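For release: 21st September

Clado Picture House Brings Back Its All-Night Creature Feature Marathon

Well, it's that time again! The nights are getting longer, the popcorn machine has been taken apart and cleaned, and I have spent most of the last few weeks sitting on my office floor with a legal pad, moving movie titles up and down a list. So it makes me very happy to announce that the Clado Picture House is bringing back its all-night creature feature marathon, and that this year we're showing 13 movies, which is the most we've ever tried to squeeze in between one sunset and the next.

If you've been before, you know how this goes. Doors open at four in the afternoon, the first movie starts at five, and we keep going until everybody's coffee has worn off and the last monster is back in the swamp (or the lab, or the ice). We take one long break at midnight and another at sunrise, when there will be pancakes in the lobby. You can come and go as you like with a wristband, and nobody will judge you for sleeping through the slow one. Every marathon has a slow one. I picked it on purpose.

This year's theme is creatures that aren't quite what they seem, so expect plenty of shape-shifters, pod people, and things wearing other people's faces. I've stayed mostly with the late '70s and the '80s, since that's when rubber, slime and air bladders were at their absolute peak, but I've snuck in a couple of black-and-white titles early on for the purists. I'm also keeping three slots secret. Please don't email me to guess them. (You will anyway, and I'll enjoy it.)

The big one for me is the opening night movie, a brand-new 35mm print of "The Ostness Horror," a lighthouse picture that hardly played anywhere the first time out. I first caught it on a fuzzy late-night broadcast when I was way too young for it, and I've been bugging people about it ever since. It has a terrible first ten minutes, a wonderful next eighty, and an ending I still argue about with my brother. The print comes to us from the Tiwari Film Archive, which spent two years putting it together from the best surviving reels, and as far as I know we're only the second theater to run it.

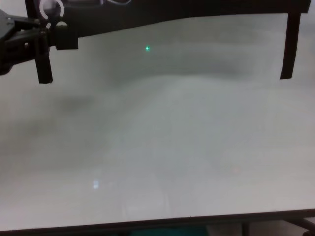

From the programmer's desk
Director of Programming, Clado Picture House

People ask me every year why we bother with actual film when it would be so much easier to press a button. I don't have a fancy answer. I like the grain, I like the reel-change marks in the corner, and I like the little cheer that goes up when the projector starts rolling. Nine of this year's titles will be on 35mm and the other four will be digital, mostly because no decent prints could be found. I'd rather show you a clean digital copy than a pink, scratchy print with a missing scene in the middle!

There's a new short film contest this year too, and I couldn't be more excited about it. We asked for homemade monster movies under six minutes long, figured we'd get a few dozen, and ended up with 214. I've watched every single one, some of them twice, and a few of them through my fingers. The best will play between features all night long, and the audience will vote for a winner at the sunrise break. First prize is $1,000, put up by our friends at Zorum Coffee Roasters, who are also keeping the lobby urns full from start to finish (bless them).

Now for the practical stuff. We have 400 seats, and last time we sold out well before the day, so please don't wait if you've got your heart set on the balcony. A full wristband is $45, or $35 for members and students. There's also a late ticket for $20 that gets you in after the midnight break, which is when things get really weird. Seats aren't reserved. Pillows and blankets are fine, air mattresses are not, and costumes are very much encouraged as long as the person behind you can still see the screen.

A word for parents: most of the lineup is rated R and earned it. We'll run a gentler monster matinee for kids in February, with the lights up a bit and the sound down a bit, and I'll have more on that once the titles are locked.

Wristbands go on sale at noon tomorrow at the box office and on our website. The full schedule, minus my three secrets, will be posted in the lobby at the same time. Press passes and stills from "The Ostness Horror" are available through the theater's front desk, and I'm glad to talk to any reporter, blogger or podcaster who wants to hear about it, though you may have trouble getting me off the phone.

Clado Picture House is an independent, single-screen theater showing new, classic and downright strange movies all year round.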